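Erkia Robotics Club: Table Clearing Project

Gallery updated 1/24/22

Welcome, and thank you for stopping by! For anyone new to us, Erkia is a student club, and this year our big project is teaching a machine to clear a table the way a considerate dinner guest would, without chipping anything and without leaving the awkward dishes for somebody else. We named the project Fleser, after a long and rather silly meeting that I won't put you through here. There are 16 of us at the moment, split into 4 teams, and the plate team has been kind enough to let me put their page up first (the cup team is still arguing over captions, bless them).

Most of the work is practice with the handheld grippers. You squeeze, you lift, you carry, you set down, and then you do it all over again until your wrist complains. Plates are harder than they sound, as anyone who has ever unloaded a dishwasher in a hurry will tell you.

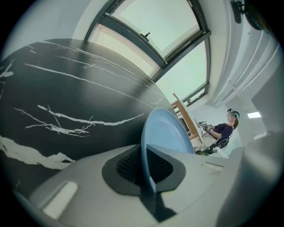
Khôi Chu wrote in to say that plates should be taken by the rim and kept on edge for the whole carry, and that beginners nearly always squeeze too hard. "Let the pad do the holding," the message went on, "and slow down before the rack, not at it." We have taped that to the inside of the supply cabinet.

Light blue plate, black finger pad, and a good deal of black and white marble for company. I'm very fond of that tabletop, I have to admit, veins and all. Across from the plate, a teammate in navy has both hands on her own gripper and the headset on, teal band and everything.

We have two sessions left on plates before we move along to bowls, which Từ team has been asking for since August, and after that comes the Fistero showcase, where each team gets seven minutes and a table of its own. Families are very welcome, and so are little brothers and sisters, provided they let the grippers alone until the end, when everybody gets a turn. The cup team's pictures will go up on the next page as soon as the captions are settled.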